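Hadidora Extends Produced-Water Monitoring Service to Full Birnell Field

Wellhead readings and disposal volumes now reported together for operators in the area

Hadidora, a provider of water measurement and reporting services to onshore oil and gas producers, said today that it has extended its Skimerov monitoring service to cover all of the producing wells in the Birnell field. The service now takes in 682 wells, along with the gathering lines and disposal sites that serve them.

The expansion follows a trial on 11 well pads that ran through the winter and ended in April. Operators who took part in the trial have moved to the full service, and the remaining pads in the field were connected in stages over the months that followed.

Skimerov measures the water that comes up with oil and gas and follows it from the wellhead to the point where it is reused or injected. Most producers already measure water at one or both ends of that path. The two sets of numbers are often kept in different systems and compared by hand at the end of the month, when a leak or a bad meter may have been in place for weeks.

"Water is the largest stream a lot of these wells make, and it gets the least attention," said Atif Chaudhry, vice president of field services at Hadidora. "Oil is metered to the barrel and everyone argues over the last one. Water gets a tank gauge and a truck ticket. We wanted to bring the water side up to a level where a production engineer could use it."

How the service works

At each well pad, Hadidora installs a flow meter on the water leg of the separator and a conductivity probe just downstream of it. Readings are taken every few seconds, averaged, and sent to a field server over the operator's existing radio network. Where there is no radio coverage, the company supplies a cellular modem and a small solar panel.

Gathering lines are fitted with pressure sensors at the junctions. At the disposal site, a second set of meters records the volume received and the volume injected, along with wellhead pressure at the injection well. The field server compares what went into the system with what came out and flags any difference larger than a limit set by the operator.

Conductivity is used to estimate how salty the water is. A change in salinity at a single well can point to a casing problem, or to water arriving from a neighboring fracture treatment. In both cases the change often shows up in the water before it shows up in the oil rate – sometimes by several days.

Alerts go out by text message and email to whoever is on the call list for that pad. Each alert gives the pad name, the reading that caused it, and a plot of the past day's data. The operator can change the limits at any time without calling Hadidora.

Results from the trial

During the trial, the service flagged 3 gathering line leaks. All were repaired by the operators' own crews. The largest was on a buried line that crosses a county road, where the loss was too small to be noticed on the pressure gauge at either end.

The trial also turned up a number of meters that were reading low. Most were older turbine meters with scale on the blades. Once these were cleaned or replaced, the gap between produced and disposed volumes on the trial pads fell to some 2 percent, which participating operators considered close enough to use for monthly allocation without hand corrections.

Not every part of the trial went as planned. Probes on several pads fouled with paraffin during cold weather and gave readings that drifted over time. Hadidora has since changed the probe mounting so that the sensor sits in faster-moving fluid, and has added a warning that appears when a probe's readings drift in a way that suggests fouling. Probes of the earlier design have been replaced at no charge to the operators.

"The cold snap was a good test, although I would not have picked the timing," Chaudhry said. "We had people out changing probes at 5 in the morning. The new mount went through the last part of the trial without a service call." 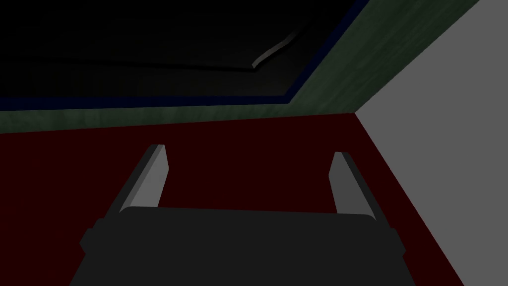
Disposal planning

With the whole field connected, operators in Birnell can also see how much capacity is left at each disposal site on a given day. Until now, many of them learned that a site was full when a truck was turned away or when the injection pumps tripped on high pressure.

The disposal view in Skimerov shows current injection rate, injection pressure and tank level for each site, together with a forecast of incoming water based on the wells now flowing to it. Pads that are due to come on production can be added to the forecast ahead of time. New wells make most of their water in the first weeks after completion, and that early peak is what usually overloads a disposal site.

The same figures can be used to plan reuse. An operator preparing to fracture a new pad can look up which nearby sites have water on hand and how salty it is, and can decide how much fresh water will be needed to blend with it. Hadidora does not buy, sell or haul water. Arrangements between operators are made directly.

Pressure limits at each injection well are entered from the well's permit. The service warns the operator when pressure comes near the limit and again if the limit is reached. It does not shut in wells or stop pumps on its own. Several trial operators asked for automatic shutdown, and the company is looking at offering it as an option where the operator's control system allows it.

Data access and reporting

Each operator sees only its own wells and lines. Shared disposal sites are shown to every operator that has a contract to use them, with total volumes displayed but without the names of the other companies.

Monthly reports can be exported as spreadsheets or in the file layouts commonly used by production accounting software. Raw readings are kept for the life of the contract and handed over to the operator when it ends. Operators who want the data in their own historian can have it sent there directly from the field server, and about half of the trial group chose to do so.

Installation and support

Meter and probe installation in the Birnell field was carried out by Hadidora crews together with Bugti, a measurement contractor that has worked in the area for many years. Bugti will continue to handle routine calibration and meter proving. Hadidora will handle the software, the field server and the communications equipment.

A typical pad is connected in a single day. The well normally has to be shut in for a short time while the meter is fitted, and crews try to line this up with maintenance that is already on the schedule. Pads that have a suitable water meter in place can keep it, provided that it has a pulse or digital output and passes a proving test. Operators are given the proving results for every meter, including those that stay in service.

Spare meters, probes and modems are held at Bugti's yard in the field. Under the standard service agreement, a failed device is replaced by the end of the next working day. A shorter response time is available for disposal sites, where a failed meter can hold up injection.

Pricing is by the connected well, billed monthly, with disposal sites charged separately. There is no charge for additional users. Training for pumpers and production staff is included and takes a morning, most of it spent on setting limits and reading the alert plots.

"Pumpers are the people who will use this the most, so we asked them what they wanted to see first thing in the morning," Chaudhry said. "They asked for one page, with the problem wells at the top. That is the page they get."

Next steps

Hadidora plans to add tank level and truck load-out data to the service in its next software release. This would allow water that leaves a pad by truck to be followed in the same way as water that leaves by pipe – at present, truck tickets have to be entered by hand or imported from a hauler's system. Existing customers will receive the release as part of their agreement.

The company is also in talks with operators in two neighboring fields. Those fields have fewer wells on each pad and longer gathering lines, and a pressure survey of the lines will be done before any equipment is ordered.

About Hadidora

Hadidora provides water measurement, monitoring and reporting services to onshore oil and gas producers. Its customers include production companies, midstream water companies and disposal operators. Producers interested in a site survey can contact the company's field services office.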